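Edancombe Shelf Notes

README and data card
Version 3, last edited 9 Mar 2020
Maintained by Glenys McPhee

What is in this collection

Edancombe Shelf Notes is a set of written records about how bottled water is kept on the shelf in small supermarkets. Each record covers one shelf board on one visit. It says what kinds of bottle were on the board, how they were grouped, where the gaps were, and what stood above and below. There are 3,000 records from 61 stores. A sample of 200 was read a second time by a different person, and those are marked in the table.

The notes began as a stocking guide for store staff. The guide needed worked cases, the cases piled up, and after a while people were asking for the cases and leaving the guide alone. The guide is still in the folder named guide_old. It has not been updated and the section on multipacks is wrong.

What is not in it

No sales figures, no delivery records, no prices. A record gives the state of a board at the time of the visit. It does not say whether a gap came from customers buying, from a late delivery, or from a clerk moving stock to another aisle. If you need that, you will need to get it from the store.

Sparkling water is left out, except where it shares a board with still water. Flavored water is in. Coolers are out. Large refill jugs were recorded in the first version and dropped in the second, as most stores keep them on the floor and the form has no place for the floor.

Files

records.csv - one line per board
stores.csv - one line per store, with aisle layout and shelf type
terms.txt - the word list used on the form
second_read.csv - the records that were read twice, with both readings
photos/ - pictures of boards, where the store allowed them
guide_old/ - the old stocking guide, kept for reference

The CSV files are UTF-8. If you open them in a spreadsheet program and the store names turn to junk, set the encoding by hand on import. Label text is kept in the language of the label. We do not translate it in the main table. An English gloss is given in the notes column when the reader was sure of it, and left blank otherwise.

Columns in records.csv

store_id: matches stores.csv.
board: counted from the bottom up, with the lowest level as 0. Some older records counted from the top. These were converted in August and the original value is in board_raw.
shelf_finish: color and material of the board as seen, in plain words.
strip: color of the price strip, and whether it carries labels, pictures or both.
group: a letter for each group of matching bottles, left to right.
group_shape: cluster, row, block or single.
fill: full, part, mostly empty or empty.
gap: where the open board is, given as left, middle, right or between groups.
above and below: what kind of goods are on the next levels, if they can be made out.
notes: anything else.

How groups are recorded

A group is a run of matching bottles with no other product between them. Matching means the same bottle shape and the same label. Two sizes of one brand are two groups. Two brands that touch are still two groups.

A row is a group standing in a line, one bottle deep as far as can be seen. A cluster is a group packed together with no clear line. A block is a group that is several bottles wide and several deep, in straight files. The difference between a cluster and a block matters for restocking, as a block can be topped up from behind and a cluster usually has to be straightened first.

Bottles are counted only where every cap can be seen. Where they can't, the count is left blank. Please do not read a blank as zero.

A board that takes most of the trouble in the form is a mostly empty one with a cluster toward the left, a row toward the right and open board between them. It is entered as two groups, A and B, with fill set to mostly empty and gap set to between groups. Group A is seven bottles with blue-tinted labels. Group B is five taller bottles with narrow pink-and-purple labels. The strip is red, with labels and pictures, and below is entered as bagged goods, lying flat.

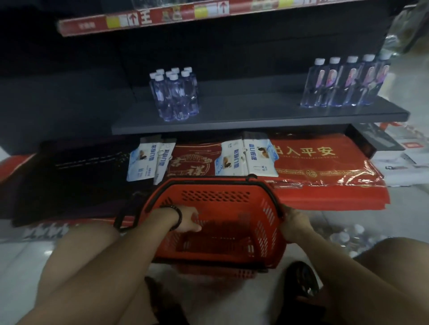
Moataz Mahrous wrote in to say that mostly empty is too loose a term for water. A board with two thin groups and a wide space needs different work from a board with one group pushed into a corner, he says, and a clerk reading the sheet should be able to tell which it is without going to the aisle. He would split the term in two and add a column for which group to fill first.

We have kept the single term for this version. The gap column already separates the two cases, though you have to read both columns together. The fill-first column is a fair request, but it would be advice, and the table is meant to hold only what was there. It may go into a new guide if one gets written.

Price strips

The strip column describes the strip and nothing more. It does not match labels to bottles. In many stores the price label sits well to one side of the product it belongs to, and readers who tried to pair them disagreed too often to keep the result.

It is also easy to pair a strip with the wrong board. The rule on the form is to go by the board the strip is fixed to. Where that could not be worked out, the strip is still described and the notes column says "strip, board unsure."

Goods above and below

These two columns were added after the Brukwood visits, where water was shelved next to rice on one side of the aisle and cleaning products on the other. The entries are broad: bagged goods, boxed goods, cans, bottles, mixed, can't tell. Bag contents are not guessed from color. If the print could be read, the wording is in notes. If it couldn't, the entry stays as bagged goods.

Known problems

The Ustis stores were all visited in the morning before the aisles were stocked, so their boards look emptier than the rest. Do not compare fill between Ustis and the other groups.

The El Idrissi stores use deep shelving, and the back of the board is often dark. Bottles standing at the back may have been missed. Clear bottles are the worst for this, as the shelf back shows through them and a second line of bottles can be hard to separate from the first.

Label colors were written down by eye. Pale blue and white were mixed up in the early records - the second reading found this more than anything else. The word list now has "blue-tinted" for a label that is mostly clear with a little blue in it. Early records were not changed.

Bottle height is relative. "Taller" means taller than the other group on the same board. It has no meaning from one record to the next, and there is no bottle volume anywhere in the table.

Cap color was added late and is blank in most of the older lines.

Changes in this version

Board numbers now all count from the bottom.
"Heap" has been removed from the word list. Old uses were changed to cluster.
Added above and below for all stores where the notes gave enough to go on.
Fixed a sorting error that put group letters in right-to-left order for some Brukwood boards.
Removed duplicate lines caused by stores that were entered under two names.

Using the records

You may use and change the records for any purpose, including store training. Keep this file with them if you pass them on. Store names in stores.csv should not be printed next to a photo. Use the store_id for that.

Corrections

Send corrections to Glenys McPhee with the store_id, the board number and the column. One correction per line is easiest to work with. If you are correcting a count, say whether you can see every cap. Corrections to label text should give the characters as printed, with no translation in the same field. Changes go in with the next version and the old value is kept in the matching raw column where there is one.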